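Receiving check, stainless valves and fittings – Troltside store, 21st June
Checked by me, with Tülin Yaman reading off the order

1. Paperwork matches order: OK. Heat numbers too, once I found my glasses.
2. Flange faces: two scratched, set aside. I'd grumble, but Allgate usually swaps them.
3. Threads and end caps: OK. Caps stay on, please!
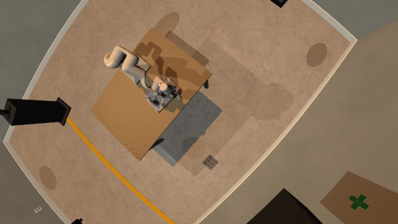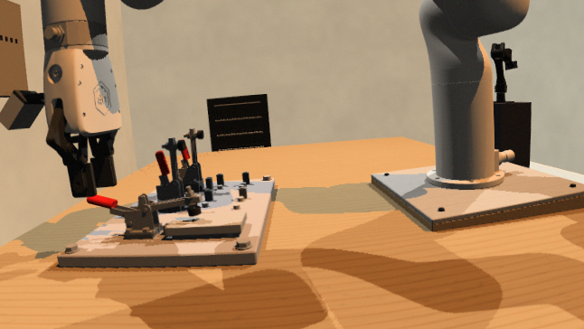
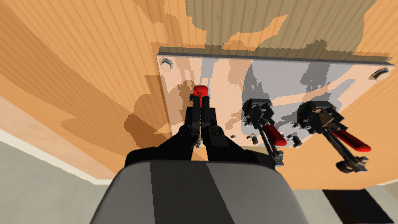 4. Ball valves turn a full 90 degrees: one stiff, tagged for Nermin Öztürkmen.
5. Gaskets: short by 9. I've emailed Aksoy – same story as last November.
6. Rack labels: redone, my handwriting was awful.
7. Carbon steel kept apart: not OK, found an elbow in our bin. Moved it.

Still open: items 2, 4 and 5.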